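Home | Syllabus | Notes | Lab hours | Contact

Teaching by teleoperation: what the demonstrations leave out

Most papers you read this term will tell you that a robot "learned from human demonstrations" and move on. I would like you to slow down at that sentence. A person sat at a control station and drove the arms through the task, again and again, and the robot was given the recordings. Whatever that person did badly is in there too.

The Lernum set we use has 153 demonstrations of household tasks, all driven in simulation by 2 operators. Doors are the ones to look at first. An operator who can't feel the door tends to push until something moves, and a simulator will often forgive that where a real hinge would not.

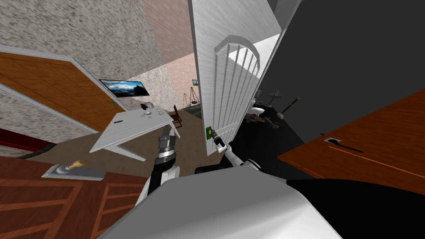

Kimutai Temba objected to this in last year's session: the operators get better fast, he said, and if you throw out the first 30 runs from each of them the clumsy pushing mostly goes away. Maybe so. But then you have trained on experts only, and the robot never sees how to get out of a bad start. I have yet to see a paper that reports both versions.

The second problem is viewpoint. Ask which camera the operator was watching, and whether the policy gets the same one. At Tuveck they differed for months before Bo-ram Yeo checked the logs.

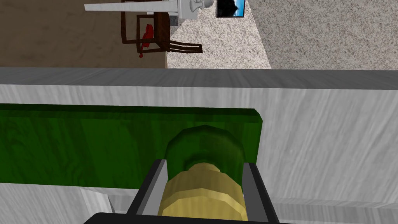
Grasp labels are the part of the set I trust least. A run is marked "held" when the fingers close and the object stays between them, and that is all the label means. With the tan cap squarely between the gray pads, you would probably mark it held as well. Yet the label says nothing on whether the operator meant to take the thing by its cap or by the green body – and a policy copying the run can't ask.

For the next meeting, read the Rivesside report, section 2, and bring one claim you don't believe.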